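I almost didn't go. The open day was on a Friday, the drive out to Marnside takes a good while, and the flyer used the word "innovation" four times in one paragraph. But my sister-in-law's neighbor had been the year before and wouldn't stop talking about it, so I packed a sandwich and went.

I'm so glad I did!

The Tollbridge group works on teaching grippers to pick up ordinary stuff. Most of the morning was in their main building, where you get a name tag and a cup of pretty bad coffee and somebody walks you past the big arms behind glass. Those were fun to look at, but you can't get near them. After lunch they took us over to the recreation room, and that was where I could have stayed all day. They use the ping-pong tables as work surfaces. You hold the gripper yourself, a camera on it records what your hand is doing, and the recordings are what the arms learn from later.

Khanyisile Nel ran our session. She gave us maybe two minutes of instruction and then just let us get on with it, which I loved. Her one rule was to slow down before you get to the object. Everybody rushes the last few inches, she said, and those are the inches they care about most.

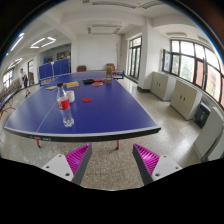 Fingers open wide, and the bottle and paper cup still a little way down the table.

I had figured the bottle would be the easy one. It's a bottle! I pick up bottles all day long. But with the gripper you lose all the tiny things your own fingers do without asking you. My first try I came in too high and knocked it over. The second time I had it, lifted it, got cocky and tipped it sideways. By my fifth attempt I was finally setting it down on its base without a wobble, and I may have cheered out loud. A kid of maybe ten, two places behind me in line, did it perfectly on the first go and looked bored.

The pads are the part I keep thinking about. They're bright magenta with ribs on them, and when Khanyisile let me push on one with my thumb it gave way and sort of wrapped around. She said the group went through 17 versions before they settled on this one – the early ones, which they named Bakilana for reasons she wouldn't tell us, were so grippy they wouldn't let go of paper.

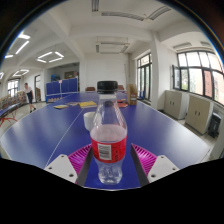
What surprised me is how much of the job is patience. You do the same reach again from a slightly different angle, then again with things shifted over a bit, and each one gets saved. Our group made 111 recordings that afternoon, and Khanyisile told us she'd be happy to keep 37 of them. I asked if any of mine were in there. She said she'd have to check, very kindly.

I asked her a lot of questions, probably too many. Does it matter if you're left-handed? (No, and they like having both.) Do the arms ever pick up bad habits from people? (Yes! One of them had a little shake before every grab, and they traced it to a single person's recordings.) Would it work on a wet glass? She made a face at that one.

If you go, wear comfortable shoes and sign up for the afternoon group, as the morning one fills up with school classes. Parking is free behind the Luvex building but you have to walk around the long way to get in. They're planning another open day in March and I've already put my name down – my sister-in-law is coming too, and she thinks she'll get the bottle on her first try.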